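Quick one tonight, I have 43 tabs open and a cold dinner. But I said I'd write up the glasses thing, so.

Background for anyone new. I lose my glasses. Not out of the house, just inside it. Fridge top, laundry pile, once in the bread bin under the bread. In April I paid 116 for a new pair after the old ones got sat on (by me) and decided that was it, I was going to be a person with a system.

System, version one: a hook by the door. Terrible. They slid off every time somebody shut the door hard, and everyone in this house shuts the door hard.

Version two: a bowl. Sarla Kandpal swears by a bowl, she has one from Clorncombe that her mother gave her and everything goes in it. Keys, glasses, lip balm, the good pen. I tried it for a few weeks. My lenses got a scratch from a key right in the middle of where I look. So no more bowl.

Version three is the case. Boring! I know! The case comes free with the glasses and I'd been putting them straight in the drawer with the old chargers for years. I must have owned 5 of them.

Rules, such as they are:

- glasses are on my face or in the case, no third place
- the case lives on the white table, back part, by the wall
- nothing else gets to live there
- lid shut at night

That third one is the hard one. A clear surface in my house lasts maybe an hour. Mail lands on it. Then a mug, then a sock, I don't know whose.

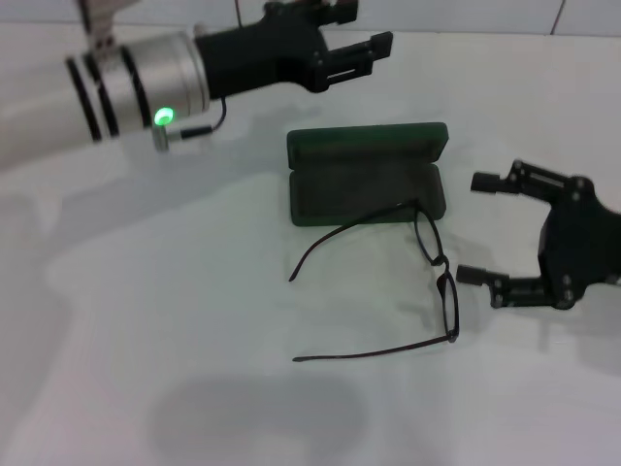
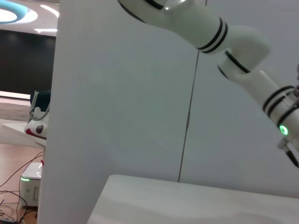

Color matters more than I expected. I nearly got a white case from Edska to match everything, and Hường Vi talked me out of it, she said I'd never see it again and she's right. Dark green on a white table, I can find that from the doorway without my glasses on, and that's the only time I ever need to find it. The frames by themselves are so thin they sort of vanish, especially with the arms folded. Put them down anywhere patterned and good luck.

The other thing is which way they go in. I used to drop them in lenses down and half the time the arms stuck out and I'd force the lid. Don't do that. Fold the left arm first, then the right, then lay them in with the lenses facing up. If it doesnt close easily something's crooked. Take them out, start over.

Cleaning. I keep a cloth folded up in the drawer under the kettle and wash it with the towels, no fabric softener, it leaves a smear. For the lenses a drop of dish soap and lukewarm water, rub with your fingers, rinse, shake, cloth. I bought a spray from Yadav once and it was fine. Soap is also fine and I already have soap.

The table gets a wipe in the morning while the coffee's going. Damp cloth, then dry, or you get streaks on the white and they drive me nuts when the sun comes round. Takes a minute. It's become the one tidy spot in the entire place and I'm weirdly protective of it, I caught myself moving somebody's phone off it at 7 am like a museum guard.

Still to sort out:

- sunglasses. They have a soft pouch and the pouch is no good, it goes missing too
- reading glasses, the cheap ones, one pair per room, never in the room I'm in
- the charger drawer. Another post. Possibly several

Sarla asked if I'd do a whole-house version of this, like a place for evrything. The Tirkside newsletter had a piece on that, somebody who labeled 2,000 things in their own home. Good for them. I'd like to get as far as scissors.

Ok, dinner. Comments are open if you've got a sunglasses answer that isn't a bowl.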